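Cuaderno del taller, julio de 2022
Montaje del escritorio con altillo (el Kolden blanco)

Bueno, por fin le ha tocado al Kolden. Llevaba en su caja desde enero y ya me daba vergüenza pasar por delante. Lo apunto todo seguido, antes de que se me olvide, que luego viene alguien a preguntar por qué el cajón roza y yo pongo cara de no saber nada.

Empecé por el cuerpo de abajo. Las instrucciones proponen montar primero los cajones y dejarlos aparte, y yo (listísima) me los salté y fui directa a los laterales. Mal. Tuve que aflojar dos excéntricas para meter la guía izquierda, y una de ellas ya no aprieta como antes. He pedido recambio a Giruma junto con la bolsa de 400 tacos que hacía falta de todas formas, así que no es ningún drama, pero quien monte el siguiente que haga caso al papel. Paso 4, los cajones. En serio.

El altillo, en cambio, una maravilla. Encaja sobre el tablero con espigas y se deja mover un pelín hasta que todo asienta, y solo entonces se atornilla por detrás. Lo que más me gusta es el fondo de tablas horizontales, que le da un aire de casita de playa y disimula muchísimo las juntas. Las tablas entran por ranura, de abajo arriba, y la última cuesta: hay que separar un poco el lateral con la mano y empujar con el mazo de goma, suavecito. Nada de martillo, que el canto salta enseguida.
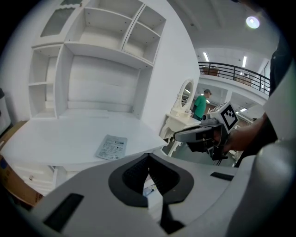
Lectura: 3 min

El reparto de huecos de arriba me parece bien pensado. La puertecita de cristal esmerilado va a la izquierda, en el centro queda el hueco ancho y a la derecha el estrecho de dos alturas. Yo pondría en el ancho los archivadores tumbados, pero eso ya lo discutiremos. Los dos estantes abiertos de la izquierda son para cosas de uso diario, y como los laterales llevan sus agujeritos para cambiar alturas, todavía estamos a tiempo de arrepentirnos. ¡Con las cajas nuevas seguro que nos arrepentimos!

Sobre la hoja de instrucciones: los dibujos están bastante bien, el texto es diminuto y parece traducido con prisa. En un sitio dice «apretar hasta el silencio», que supongo que significa hasta el tope, aunque me ha gustado tanto que se queda como frase oficial del taller. La hoja no se tira, por favor. Cuando acabemos va a la carpeta Momthorpe con las demás.

El tocador blanco, el del espejo ovalado con el marco tan recargado, no entra en esta tanda. Sé que tienta, con esas patas curvas tan bonitas, pero primero quiero cerrar el escritorio. Ya tiene su hoja aparte en el cuaderno, la 161, con las medidas del marco y mis dudas sobre el color, porque me temo que su blanco y el del Kolden no son el mismo blanco. Puestos juntos se nota. De lejos, pase.

Cosas que he aprendido y que no quiero volver a aprender:

El atornillador, en la posición más floja para las bisagras de la puertecita. Con más fuerza el tornillo gira loco y hay que rellenar con palillo y cola.

Las tapitas adhesivas para los tornillos se ponen al final del todo, incluso después de nivelar. Las mías del lateral derecho están ya un poco levantadas.

Dejar 50 milímetros hasta la pared. El enchufe queda detrás del altillo y sin ese espacio no entra ni un cargador plano.

El cartón grande se guarda hasta que hayamos repasado los herrajes. La otra vez, con la estantería Selvanayagam, tiramos la bolsita de los topes dentro de la caja y no veas qué risa.

Pendiente: cambiar la excéntrica floja, ajustar el frente del cajón de arriba (roza por la derecha), pasar un paño seco por los estantes y decidir de una vez lo de los archivadores. He dejado la llave allen pegada con cinta a la tapa de este cuaderno, devolvedla al mismo sitio.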